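Vesley Community Boards
Home and Table > Table Settings and Centerpieces
Topic: Arranging a reception table with mixed metal, ceramic and glass pieces

hallwaylamp
Member
Posted Jul 27, 2025

Good afternoon. I am responsible for the welcome table at the Boutros Reading Rooms, where we hold a members' evening each July. The table stands just inside the entrance and is the first thing our guests see. It holds the sign-in book, the name cards and a modest decorative arrangement.

In past years the arrangement consisted of cut flowers in a single vase. This year we have been asked to use pieces already in our cupboards. These are a pair of tall gold candlesticks, a green metal stand with a perforated top, two small patterned ceramic bowls and a pink-purple glass candle holder.

My questions to the forum are as follows. First, is it acceptable to combine gold, green metal, ceramic and colored glass on one surface without a tablecloth? Second, where should the tall pieces be placed so that they do not come between the guests and the person greeting them? Third, should the bowls go on top of the stand or beside it?

We expect 100 guests over the course of the evening. I would be grateful for replies from members with experience of similar events.

senden_linens
Senior Member

Thank you for setting out the question so clearly. I would advise a cloth. In my experience with the Senden dining program, a bare table with several unrelated materials on it looks unfinished under ceiling lights. A plain runner in cream or oatmeal gives the pieces a common ground. It also protects the tabletop from metal bases, which will mark a polished surface if they are dragged.

With regard to the candlesticks, I would place one at each end of the runner. Symmetry is well understood by guests and requires no explanation.

quietpantry
Member

I must respectfully disagree with the previous reply on the matter of the cloth. If the wood is pale and in fair condition, it will serve as the neutral ground without assistance. Runners shift during the evening, particularly where guests are leaning over a sign-in book, and a runner that has shifted carries everything on it. I have seen a glass holder go over in this manner.

I agree that bases should not be dragged. They should be lifted, and felt dots can be fixed underneath where the base allows it.

On the third question, bowls belong on the stand. A stand with nothing on it raises the question of why it was put out.

hallwaylamp
Member

I thank both members for their replies. The table is a pale wood-grain one with a glossy surface, so the observation about neutral ground applies. It does have some light scratches, which I had hoped to conceal.

I have since laid out the pieces without a cloth in order to judge the effect. The stand went left of center, with its flat top clear, and the two bowls were kept low, down at table level. The green and blue-gray leaves on one bowl are close enough to the sage of the stand that they look as though they were chosen together.

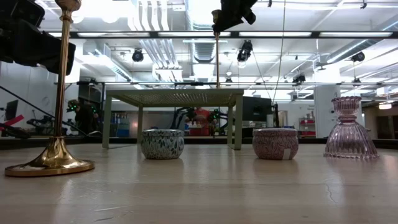 The dusty pink bowl relates in the same way to the glass holder, which I placed farther to the right. I had not expected the two colors to divide so naturally, green toward the left and pink toward the right, with the gold belonging to neither. My remaining concern is height. The candlesticks are a good deal taller than anything else in the group, and the pieces between them look somewhat low by comparison.

I would also note that the polished surface gives soft reflections of the pieces, an effect that would be lost under a runner. I am therefore inclined toward the bare table, although I have not made a final decision.

One of the bowls still has its small sticker near the bottom. Would members remove this, or turn it to the back?

senden_linens
Senior Member

I accept the point about reflections. I would still ask you to consider how the surface will look at the end of the evening and not only at the beginning. Glossy wood shows fingerprints. With 100 guests signing a book, the front of the table will be handled continually.

A compromise would be a narrow mat under the sign-in book only. That would protect the area which receives the most use and leave the decorative portion bare.

The sticker should be removed. Turning it to the back is not sufficient where guests may approach the table from both sides.

orchardgate30
Member

Regarding sticker removal, may I advise caution. Please do not scrape with a blade on a patterned bowl. Hold a cloth wrung out in warm water against the sticker for several minutes, and then roll it away with the thumb. Any residue may be treated with a small amount of cooking oil on a paper towel, followed by dish soap. Test the oil near the base before proceeding.

Regarding height, the usual guidance in our local group is that there should be an intermediate piece. At present you have tall and you have low. If one bowl were raised onto the stand, the eye would have a step between the two.

quietpantry
Member

I concur with the last paragraph above and would refer the original poster to my earlier reply. One bowl on the stand and one beside it would be correct. I suggest the green patterned bowl on top, given the relationship of color already described.

teacup_registry
Moderator

A reminder to all members that replies should address the question asked. The discussion has been courteous and I have no wish to interrupt it, but a separate post on floor polish has been moved to the Care and Repair section, where it may be continued.

Speaking as a member and not as moderator, I take a different view from the two previous posters. Guests will put things on a stand if it has an open top. At our summer luncheon we set out a similar piece from Skolell as decoration, and within a short time it held three drinking glasses and a folded program. If the original poster does not wish this to happen, the top must be occupied by something broad enough to discourage it. A small bowl will not be sufficient.

orchardgate30
Member

That is a fair observation. A low dish of greenery would occupy the top and would also provide the intermediate height. The holes will not hold water, so a liner or saucer would be necessary for anything that has been misted or watered.

senden_linens
Senior Member

Could the original poster confirm whether candles will be lit? This affects every part of the advice given so far. Lit candles should not be placed near name cards, loose paper or greenery, and many public rooms do not permit them at all.

hallwaylamp
Member

No candles will be lit. Our building rules do not permit open flame. I had planned to put ivory tapers in the gold candlesticks and leave them unlit, and to put a battery light in the glass holder. If members consider unlit tapers to be poor form, I would be glad to know.

For completeness, the table is 30 inches deep. The sign-in book takes up most of the right end when it is open, and the name cards are set out in a tray in front of it. The arrangement therefore has the left and center of the table, and nothing on the right beyond the glass holder.

senden_linens
Senior Member

Unlit tapers were once considered incorrect, and there are hosts who will still light and extinguish them beforehand so that the wicks are darkened. I regard this as a matter of preference. With your building rules in place, it may be simplest to darken the wicks elsewhere or to leave the matter alone.

quietpantry
Member

I would leave the candlesticks without tapers. They are finished objects in themselves, and a taper adds further height to the pieces that are already the tallest. The original poster has identified height as the difficulty – adding to it does not appear to be the remedy.

A battery light in colored glass is a good choice. Please check the width of the cup before purchasing one, as a fluted cup with a scalloped rim is often narrower inside than it looks.

lowdrawer26
New Member

I hope a new member may contribute. I arrange the entry table for a small theater lobby and have the same difficulty with tall pieces and a person seated behind them. We stopped placing candlesticks at the two ends. We now stand both at the left, one slightly behind the other, and leave the right side entirely open for conversation. The greeter can be seen and can pass items across without reaching around anything.

This does give up the symmetry recommended earlier in the thread. Our guests have not remarked on it.

senden_linens
Senior Member

Welcome to the forum. I would not choose that arrangement for a dining table, but I can see its merits where a greeter is seated. I withdraw my recommendation of one at each end for this purpose. I maintain it for dining.

teacup_registry
Moderator

I would add one practical matter. If both candlesticks are to stand at the left, leave sufficient space for a coat sleeve to pass. Wide bases are stable, but a sleeve catches at the top of a tall piece and not at the bottom.

hallwaylamp
Member

I am obliged to everyone for the consideration given to this. I propose to proceed as follows:

Bare table, with a narrow mat under the sign-in book.
Both candlesticks at the left, without tapers, one set slightly behind the other.
Stand in the center, with a low dish of greenery on a saucer.
Both bowls in front of the stand, stickers removed.
Glass holder at the right of the group with a battery light, provided that one can be found to fit.

I have kept the bowls together at table level in spite of the advice to raise one of them. I tried the green one on top and found that the leaf pattern could not be seen properly by a person standing at the table.

quietpantry
Member

I would still raise one bowl. However, the table is yours to arrange, and the remainder of the plan is sound. Would you let us know the size of battery light that fits? I have a similar holder at home and have returned two packs already.

hallwaylamp
Member

Certainly. I will measure the cup before ordering and will post the width in this thread.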